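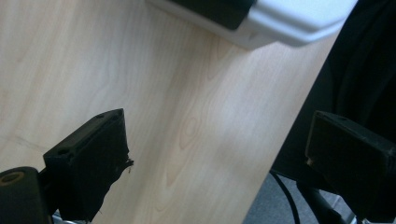 Jerkitz opens first-aid box packing bench in Fernemville

FERNEMVILLE, 6/4/25. Jerkitz, the small household storage company, today opened a packing and refill bench at its Fernemville workroom. Customers can now order a stocked first-aid box, or send an old one back to be cleaned out and restocked. Orders open now.

The short version:

One box. White plastic, black handle on top, a latch at each end. Fits on a shelf, in a car trunk, under most sinks. Sold empty, sold stocked, or refilled.

Why now

Most homes have a first-aid box of some kind. A lot of them are a mess. Loose bandages, a tube of cream from three moves ago, tweezers gone missing. Jerkitz asked 293 of its own customers in February when they had last emptied theirs right out. More than 24 said never. Plenty couldn't say where the box was.

"We sold people a good box and then left them alone with it," the company said. "The filling is the hard part. People put it off, so we're doing it with them."

How the packing goes

Each order is packed on a table, in the open, one box at a time. No conveyor, no bins of pre-packed pouches. The box goes down in the middle, contents go to the side, and everything gets set out before anything goes in. Flat things first (gauze, wipes, plasters in their sleeves). Then rolls. Small bottles last and standing up, caps checked by hand. Lid down, both latches closed, lift by the handle. If it rattles much, it gets opened and packed again.

The work table at Fernemville is plain light wood, which the company says it picked on purpose. Small dark items show up on it. White ones are harder, so those go to the right hand side of the box and stay there till they're packed.
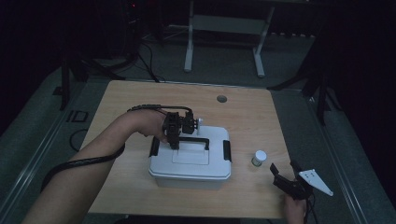 Same order every time, so the customer who opens the box at home finds things where the card in the lid says they are. The card is printed large. It lists 11 items in the standard fill, and theres a blank space at the bottom for anything the household adds on its own.

What's in the standard fill

Adhesive bandages, mixed sizes
Gauze pads
Rolled bandage
Medical tape
Antiseptic wipes
Tweezers
Blunt-tip scissors
Disposable gloves
Instant cold pack
Digital thermometer
Small empty bottle with blank label

No medicines are supplied. The blank bottle is for whatever the household wants to keep in it. Label it, date it. Anyone unsure what belongs in a home kit should ask a pharmacist or doctor first.

Refills

Send the box back with whatever is left in it. Fernemville empties it, wipes the inside and the lid, checks the latches and handle, throws out what has expired and puts back what hasn't. Medicines should be taken out before mailing, the bench can't accept them. A cracked lid or a bad latch is replaced at no charge on any box bought from Jerkitz. Other makers' boxes can be restocked but not repaired.

Turnaround depends on how many come in. The company isn't promising a number of days until summer orders settle down.

Households that would rather do it at home can buy the refill on its own, in a paper bag, with the same card. Packing steps are printed on the bag.

Partners

Cuadros, the print shop, is producing the lid cards and bag labels. Parix handles shipping both ways, with a return label included in every stocked box. Both arrangements are already running.

Numbers so far

Jerkitz packed 1,408 boxes during the trial before opening the bench to everyone. Most went to families, some to sports clubs and a few to people living in RVs. The main complaint was the first card, too small to read in a dim bathroom. Fixed. Second complaint was the scissors, which sat under the cold pack and were hard to get at. They now ride on top along with the gloves.

Next up

A smaller car fill in the same box, with room left for a flashlight. A pet version has been asked for and is being looked at, no date on that yet. The company is also working out a pickup day for local customers in Fernemville who want to drop a box off and skip the mailing.

Ordering

Stocked boxes, empty boxes and refill bags can be ordered through the Jerkitz store page starting today. Pick "refill my box" for returns and a label is sent out. Clubs and schools ordering in quantity should use the bulk form, and please put the delivery adress in full including the building name.

About Jerkitz

Jerkitz makes and sells storage boxes for the home, garage and car. Its packing bench is in Fernemville.

Media contact

Jerkitz press desk, Fernemville. Sample boxes avaliable on request, please say whether you want one empty or stocked.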